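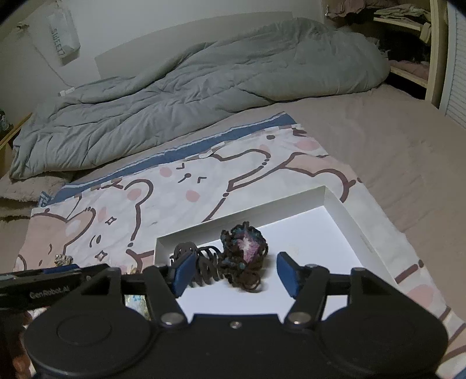 Training a word-count classifier to sort incoming mail

Last revised Wednesday, April 9, 2003

These steps set up a naive Bayes classifier that reads the text of an incoming message and assigns it to one folder. The worked figures come from the enquiries mailbox at Hutmont. The commands are for Tirnine; Edulero uses the same file layout but calls the training step "learn" and puts its options in a separate file.

You will need a mailbox in mbox format, write access to a directory outside the mail spool, and an afternoon for the sorting by hand.

1. Collect the messages

Export one plain mailbox file and work on the copy. Ours held 2240 messages after duplicates were removed. Duplicates must go first. A message that appears once in the training set and again in the test set will be scored as correct and tells you nothing.

Remove mailing list digests as well. They mix many subjects in one body and push the word counts for every folder towards the same values.

2. Decide on the folders

Use as few as will do the job. We began with nine and ended with four: orders, faults, accounts and other. If two people sorting the same message would often choose different folders, merge those folders.

3. Sort by hand

Make one directory per folder and put each message in it as a separate file. Do not skip the hard ones. If a message fits two folders, pick the one whose owner would have to answer it, and write the rule down so that the next hard one goes the same way.

Each folder needs at least 75 messages. Below that, the counts for ordinary words are too small and a single long message can dominate.

4. Set aside a test set

Move 600 messages to a directory called test, keeping the same subdirectories. Choose them at random with the split command:

tirnine split --count 600 --seed 53 sorted/ test/

The seed can be any whole number. Record it, so the same split can be made again. Do not take the most recent messages as the test set on this first run; subjects drift over the year and you will be measuring two things at once.

5. Prepare the text

The default tokeniser lowers the case, strips HTML and splits on anything that is not a letter, digit, hyphen or apostrophe. Three settings are worth changing:

strip-signature = yes
keep-subject = double
min-count = 3

The first drops everything after the line of two hyphens and a space. The second counts each word in the subject line twice. The third ignores any word seen fewer than three times in the whole training set, which cuts the size of the word table considerably and removes most misspellings.

Leave the stop word list off. Words such as "my" and "not" carry some weight in fault reports. 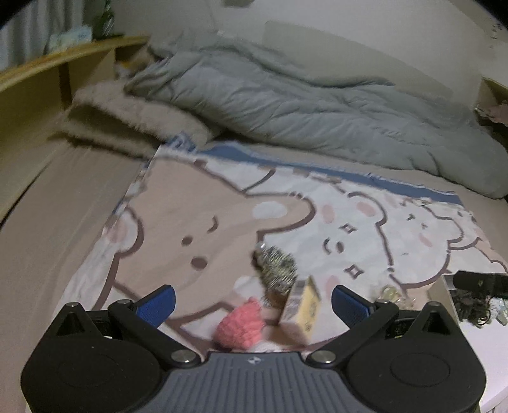
6. Train

tirnine train --config mail.conf sorted/ mail.tab

The output is a single table of words and counts. It is plain text and can be opened in an editor. Look at the top of each column before going further. If a person's name or a telephone number is near the top, the signature stripping has missed something, usually a signature without the separator line.

7. Test

tirnine test mail.tab test/

Read the table of errors by folder before the overall score. On our first run the overall score looked good and the accounts folder was poor, with most of its mail going to orders. Calum Geddes traced this to invoices quoted in full inside order queries. Adding the option strip-quoted = yes and training again cured it.

8. Set the threshold

Every message gets a probability for each folder. Naive Bayes treats words as independent, so these values crowd towards nought and one and should not be read as real odds. Set the threshold high and send anything under it to a folder for sorting by hand. Start at 0.99 and lower it only if that folder grows too quickly.

9. Keep it current

Save every message that had to be moved by hand, with its correct folder. Retrain from the full set once a month. Adding corrections alone to the existing table makes rare cases look common. The Sutherland office retrains by cron and keeps the previous table under a dated name, so a bad run can be reversed by changing one link. The next change to the folder list is due in July, after which the test set must be drawn again.

Related pages

Tokeniser settings in full
Converting Edulero tables to Tirnine format
Reading an error table
Smoothing and words with a zero count
Running the classifier from procmail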